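# Writing rules for gripper work in drawers

Most of the "good practice" sheets I've read for household handling were written by people picking up blocks. 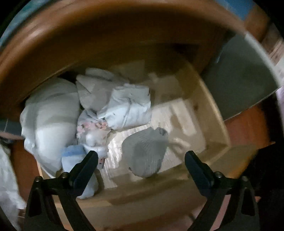 Clothes in a drawer break half of those rules by lunch. I'd keep four and bin the rest.

1. **Set the force limit on the softest item.** The Bomico sheet gives one limit for all "textiles". A knit and a flat folded cotton don't behave alike, so test both.
2. **Write down what counts as a pick.** Does dragging out the sock underneath count? Decide before you start. Dymphna Rafferty and I once scored the same 30 tries and disagreed on 23.
3. **Don't tidy between tries.** A neat pile gives lovely numbers and tells you very little. Leave things rumpled.
4. **Check the finger screws every 500 cycles.** The sheet says "regularly". Regularly means never. Put the cycle count in the log beside your initials.

As for the clause on "human-like gentleness", skip it until someone can say how it's measured. I've asked twice.

If a try fails, log it as a fail. "Partial success" isn't a category, whatever colour you shade the cell.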